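# Can a robot arm do small-part sorting and wiping down in a repair shop yet?

**Andor Sipos**

I run the bench side of a small appliance repair place in Saretdale. Two of us do the repairs and a third person comes in on Friday to strip donor machines for parts. The stripping is dull work. Housings come off, the moulded plastic inserts get pulled, wiped out, checked for cracked ribs, and put in labelled tubs.

A supplier has offered us a Bindo arm on a lease from April. The sales material shows it folding towels, loading a dishwasher and placing parts in trays. I have no reason to think the footage is faked, but all of it uses clean objects on a bare bench. Our parts are thin-walled and pale, and they arrive in whatever position they were dropped. Most days there is a cloth under them to stop scratching, and cloths move.

What I would like to know:

- Can current arms pick up a ribbed plastic part without a fixture holding it?
- Can they clean inside the pockets, or only the outside faces?
- Is the same machine any use for general chores after hours (sweeping the bench, emptying bins, folding rags)?

The lease is 3309 dollars a quarter before consumables. I am not after opinions on jobs or ethics, only on whether the work gets done.

---

**Jadwiga Cieślak**

Partly, no, and mostly no, in that order.

The pick is the part people underestimate. A two-finger gripper does well with blocks, bottles and boxes. It does poorly with a part that is mostly edges and gaps. A thin upright wall gives you a good pinch if the fingers straddle it squarely. If one finger lands in a pocket and the other lands on top of a rib, you either lift nothing or load the rib sideways. Force limits help with breakage and do nothing for the misplaced grasp.

The second trouble is seeing the part at close range. With the camera on the wrist, the last few centimetres of the approach are the worst. The part fills most of the view, white walls sit against white floors, and the only thing separating one from the other is a bit of shadow or a bright line along the top edge. Depth readings off pale plastic under overhead light can be poor too. A collar or a cap is a decent landmark, and a rib junction is another, but the software has to know which way round the part is before either one is useful. 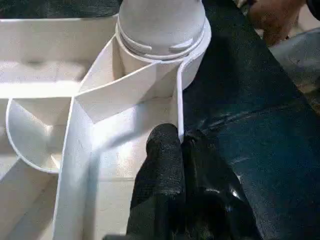 Jadwiga, I would put the lighting ahead of the grasp problem. We changed from a single overhead lamp to diffuse panels on both sides and the missed picks dropped a long way before anyone touched the software. Andor should try that before paying for a better camera. – Csizmadia bench account

Fair point, and I agree for rigid parts on a rigid surface. Side lighting flattens the shadows in the pockets, though, and on some housings those shadows are all you have for telling a floor from a wall. I would test both with your own parts.

The cloth is a separate matter. Folds change the height of whatever rests on them, and a push from a finger can shift the part and the cloth together. Peg the cloth down or swap it for a thin rubber mat. That costs next to nothing and removes one variable.

On cleaning inside pockets: wiping an open face is feasible. Getting a swab into a wedge-shaped corner and keeping even pressure along a curved wall is contact work, and the arms in your price range are weak at it. A person with a soft brush is quicker. If volume is the issue, look at an ultrasonic bath or compressed air and leave the arm out of that step.

General chores depend on how much you are willing to arrange for the machine. Emptying a bin with a fixed handle in a fixed spot is realistic. Folding rags is possible and slow. Sweeping a bench that has tools on it needs a decision about every object, and that is where current systems stall or throw out something you wanted.

My suggestion is a paid trial with your own tubs of parts. Ask for 200 consecutive picks, unedited, with nobody resetting the part between attempts. Record drops, cracked ribs, and each time a person had to reach in. The last figure matters most. If your Friday person has to stand beside it, you have bought them a slower pair of hands.

---

**zundano_owner**

We have a Zundano, not a Bindo, so take it for what it's worth. Ours runs 72 hours a week moving finished jars from a belt to a crate and it's fine. Same jar every time. We tried it on dishes in the lunch room and gave up after 2 days, mugs OK, cutlery hopeless.

Would not buy one for chores. Check what they charge for finger pads as well, the soft covering wears and ours aren't cheap.

---

**Andor Sipos**

Thanks, all three. I have asked the supplier for the 200-pick trial on our parts and they have agreed in principle, although they want to choose the tubs. I have said no to that. The cloth is coming off the bench either way and I will get prices on side panels.

One follow-up for Jadwiga: would a simple cradle for the four or five most common housings be worth making? We have a printer that sits idle most of the week.

---

**Jadwiga Cieślak**

Yes, if the person loading the cradle is already handling the part for another reason, such as the crack check. Otherwise you have done the pick by hand and the arm is only moving it to the tub. Cut clearance under the rim so the fingers can close on an outer wall, and keep the cradle a dark colour so the edges of the part stand out from it.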